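홈 | 칼럼 | 소재와 수선 | 독자 투고 | 검색

분류: 칼럼 > 생활 소재

지퍼 규격은 왜 표기되지 않는가

파우치나 필통을 고를 때 소비자가 확인할 수 있는 정보는 대개 겉감의 혼용률, 외형 치수, 세탁 기호 정도다. 지퍼에 관한 항목은 거의 없다. 그런데 수선 창구에 들어오는 소형 직물 제품의 고장은 원단보다 지퍼에 몰린다. 필자는 지퍼의 호수와 종류, 슬라이더 교체 가능 여부를 제품 라벨에 의무 표기해야 한다고 본다.

지퍼의 호수는 맞물린 이빨의 폭과 대체로 대응하지만 제조사마다 기준이 조금씩 다르다. 같은 5호라도 코일 지퍼와 금속 지퍼의 슬라이더는 서로 호환되지 않고, 같은 코일 지퍼 안에서도 슬라이더 내부 홈의 높이가 어긋나면 이빨이 다시 벌어진다. 수선 담당자는 결국 견본을 하나씩 끼워 보며 맞는 부품을 찾는다. 라벨에 한 줄만 있으면 생략할 수 있는 공정이다.

지난 6월 바르눔홀름(Varnumholm) 수선 공방의 비안 피서르(Wian Visser)가 정리한 접수 기록을 받아 보았다. 소형 직물 제품 300건 가운데 원단 파손은 30건에 그쳤고, 나머지는 대부분 슬라이더 마모와 끝단 봉제 풀림이었다. 한 공방의 기록이므로 일반화에는 한계가 있다. 다만 캔버스 몸판은 멀쩡한데 슬라이더 하나 때문에 폐기되는 제품이 적지 않다는 점은 다른 수선점의 경험과도 일치한다.

바이어스로 가장자리를 감싼 제품은 사정이 더 까다롭다. 지퍼 테이프의 끝이 바인딩 안에 함께 박혀 있으면 지퍼를 통째로 갈 때 바인딩부터 뜯어야 하고, 모서리 곡선을 원래대로 되박는 데 시간이 든다. 슬라이더만 교체할 수 있는지 여부가 수선비를 사실상 결정한다.
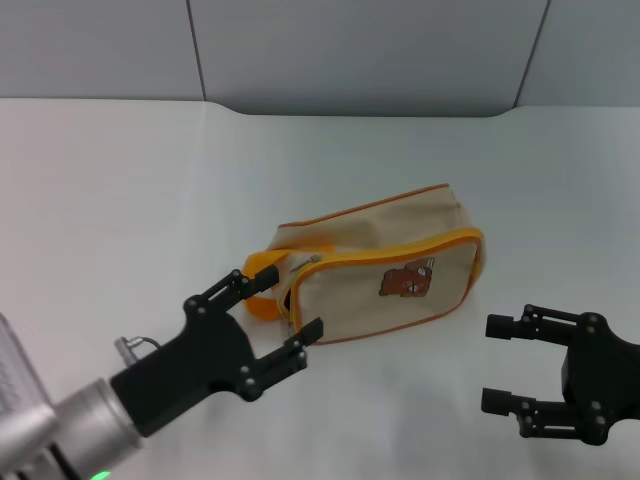

표기 비용에 대한 반론

제조사 쪽의 반론은 두 가지다. 첫째는 라벨 면적이 부족하다는 것이다. 체라브리지(Cerarbridge)의 부자재 담당 크비도 셰브치크(Kvido Ševčík)는 소형 제품의 라벨에 더 넣을 자리가 없다고 말한다. 그러나 필요한 정보는 호수, 종류, 교체 가능 여부를 나타내는 짧은 부호면 충분하다. 세탁 기호 옆에 여섯 글자를 더하는 일이다.

둘째는 생산 중 부자재가 바뀐다는 것이다. 1000개 단위로 발주하는 소량 품목에서는 지퍼 공급처가 중간에 교체되기도 한다. 이 지적은 타당하다. 그렇다면 라벨을 생산분별로 관리하거나, 슬라이더 뒷면의 각인만이라도 규격화하면 된다. 현재의 각인은 상표인 경우가 많고 치수를 알려 주지 않는다.

표기가 의무화되어도 지퍼의 수명이 늘어나지는 않는다. 달라지는 것은 고장 이후의 절차다. 부품 번호를 알 수 없는 제품에 수선을 권하는 현행 캠페인은 순서가 바뀌어 있다. 우선 적용 대상은 필통, 파우치, 동전 지갑처럼 단가가 낮고 교체 수요가 잦은 품목으로 잡는 편이 현실적이다.

최근 글
- 우르키츠(Urkitz) 방식의 솔기 강도 시험, 무엇을 재는가
- 왁스 캔버스의 재도포 주기
- 금속 지퍼와 코일 지퍼의 마모 비교
- 독자 투고: 바이어스 모서리 되박기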